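About Hurkside

Hurkside is a secondhand and repair shop for household goods. We opened in the old Hosoda feed store on July 21, 2018, with 4 people and one delivery van. Lleucu Landeg, who started the business, still runs the front counter most mornings.

What we do

We buy, clean, mend and resell things people use at home: lamps, kitchenware, hand tools, small furniture. We also take repair jobs from the public. Most are priced at the counter before any work starts, and if a job looks likely to cost more than the item is worth, we say so.

Our building

The shop floor is in front and the repair benches are in back. We added the upstairs room in our second year for furniture – it had been a seed loft and needed a new floor. There is parking on the Otarero side and a ramp at the main door.

Classes

We teach basic mending and lamp rewiring in the evenings. Groups are small and tools are provided. The schedule is posted at the counter and changes each season. We do not hold classes in December.

Selling to us

Bring items in during open hours, or call first for anything large. We collect from Hurkside Road and Plollell for free. We do not buy mattresses, car parts or baby seats.

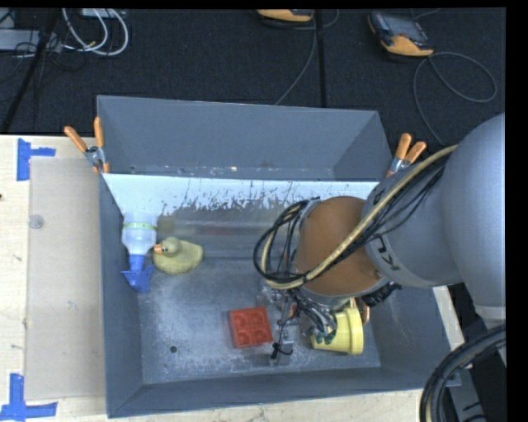 Visit us

Hurkside
722 Plollell Road
Closed on public holidays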